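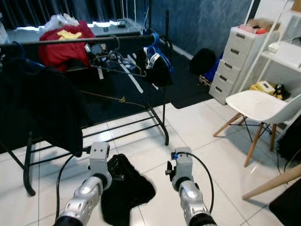

Inna Marchuk

Okay, I finally did it. I washed all my black clothes by hand in the tub, in cold water, with the gentle stuff, and let everything hang on the rack overnight. My oldest black sweatshirt looks like a different garment! I have been machine drying dark cotton my whole adult life and I feel like I owe my closet an apology.

Question for the dye people: I still want to re-dye two pairs of jeans that went that sad brownish gray at the knees. One packet or two? They weigh 900 grams together.

mlysenko
Joined: February
Two packets, easily. One will get you charcoal. And use the stovetop method if you have a pot big enough, the heat makes a huge difference on denim. Mine came out so dark I couldn't find the pockets.

stelmakh_s
I'd skip the dye. Knees are worn, so the fibers there take color differently from the rest, and you end up with dark jeans that have slightly darker seams and the same pale knees. Ask me how I know. Air drying inside out, yes, all day long. Dye, no.

mlysenko
Svyatoslav, you did yours in a bucket with lukewarm water and pulled them out after 14 minutes. You posted about it!

stelmakh_s
It was a good bucket.

Lesia Stasiv
Check the stitching before you buy anything. If the thread is polyester it stays whatever color it is now, and on some jeans that's orange. I like the look, my sister hates it. Also salt – don't forget the salt. And wet them first or you'll get blotches.

Fadi T.
Has anyone tried the vinegar rinse to keep black from fading? My aunt swears by it, half a cup in the last rinse. I've done it for 3 months and my work shirts look great, but I also switched to cold water at the same time, so who knows.

stelmakh_s
It's the cold water. Vinegar doesn't set modern dyes.

Fadi T.
Probably right, but the towels came out softer too and I'm keeping it.

Inna Marchuk
You are all wonderful. Going with two packets, salt, stovetop, and I'll wet them first like Lesia said. The thread is black on one pair and gold on the other, so we'll find out about that look! Svyatoslav, I'll post the knees either way – you can gloat if they stay pale.

mlysenko
Wear gloves. And don't use the pot for soup afterward.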